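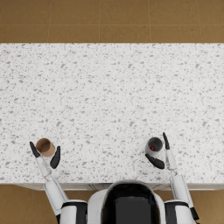

Gunnel Blomqvist wrote to us that she had sealed her kitchen counter two times with another product and both times the lemon juice and the red wine went in anyway, and she asked if the Kerent is any different or only more expensive. It is a fair question. Our answer to her was longer than one line, so we have put most of it on this page.

Kerent Counter Sealer, 33 oz

Kerent is a water-based penetrating sealer for stone and cement-based terrazzo counters. It goes into the pores of the surface and slows down how fast liquids are absorbed. It leaves no film, it does not change the color on most materials, and it has no strong smell during use. We sell it in one size only, the 33 oz bottle with a screw cap. The applicator pad is in the box.

To the question of Gunnel we must say this: no penetrating sealer stops lemon juice from dulling marble or cement. This is etching, and it is a reaction at the surface. The sealer gives you more time to wipe up wine, coffee and oil before they leave a stain. If a seller promises you more than that, please ask him for a written guarantee.

Suitable for

Granite, marble, limestone, travertine, slate, and terrazzo with a cement binder. Honed and polished finishes are both fine.

Not suitable for

Terrazzo with a resin binder, quartz composite, laminate, solid surface, glazed tile and any surface that already has a wax or acrylic coating. On these materials the liquid cannot go in, and it dries on top as a gray haze that takes much work to remove.

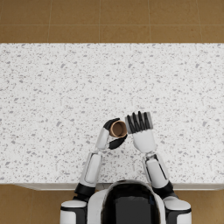 Before you buy, do the water test. Put a spoon of clean water on the counter, wait 7 minutes, and wipe it off. If the place under the water has become darker, the surface is absorbing and the sealer will help you. If there is no difference, you do not need our product at this time and you can keep your money. Do the test in more than one place, for example near the sink and at the far end, where less cleaning is done. Look from a low angle with a lamp from the side. With a white surface covered in small gray flecks, like the one shown, a slightly darker spot is easy to miss between the chips, and it is better to put a small piece of tape next to each test place. On a plain dark stone you will see the result at once.

How to apply

1. Wash the counter with a neutral soap and rinse two times. Vinegar and cleaners with citrus must stay away from it.
2. Let it dry overnight. Moisture in the pores keeps the sealer out, and this is the most common reason for a poor result.
3. Try the product on a hidden place first and wait until it is dry.
4. Wet the pad with sealer and spread it in one direction, in sections that you can reach without stretching.
5. Leave it for 3 minutes. Do not let it dry on the surface.
6. Wipe off everything that was not absorbed, with a clean cotton cloth. Change the cloth when it feels wet.
7. On very absorbent stone, repeat once after two hours.

You can put light things back on the counter the next morning. Please keep oil, wine and coffee away for 7 days.

How far one bottle goes

On polished granite one bottle is enough for 100 square feet, one coat. On limestone and on cement terrazzo it will be less, and we cannot give an exact number, for the reason that every slab drinks differently. For a normal kitchen you will have some left over. Close the cap well and keep the bottle where it does not freeze.

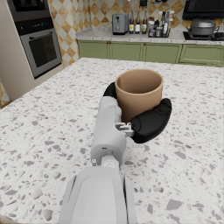 White terrazzo countertop on a kitchen island.

Repeating the treatment

Do the water test again every half year near the sink and the stove, and once a year on the rest. Treat again only the parts that become dark. It is not necessary to do the whole counter each time, and no line will remain between the old and the new treatment if you wipe off the surplus well.

Remo Lombardi, from our technical service, keeps a list of the questions that come back most often. Two of them belong here.

If a gray haze has stayed after drying, put a little fresh sealer on it, rub for half a minute and wipe dry immediately. The fresh product loosens the old one. If the haze is older than a few days, use the Hotusel remover from our cleaning range.

If there is already a stain, take it out before you seal. A sealer on top of a stain makes it much harder to draw out later. For oil we suggest a paste of baking soda and water, covered with kitchen film and left until the next day.
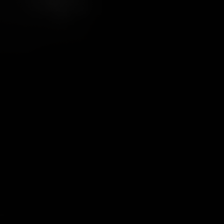 What is in the box

One bottle Kerent, 33 oz
One applicator pad, washable
One cotton cloth
Instruction sheet in English, Italian and Swedish

Ordering and delivery

Kerent is made by Dindeo and sold through this site and through the Marchetti tile and stone shops. Orders that we receive before noon leave the same day. A bottle that is still closed can be sent back within 33 days, and we pay back the full price of the product. The return postage is paid by the customer, except when the bottle has arrived damaged.

If you are not certain which material you have, send us a clear photo of the cut edge, in daylight, before you order. The edge usually tells more than the top. Please write also if the counter was ever waxed, even if it was many years ago.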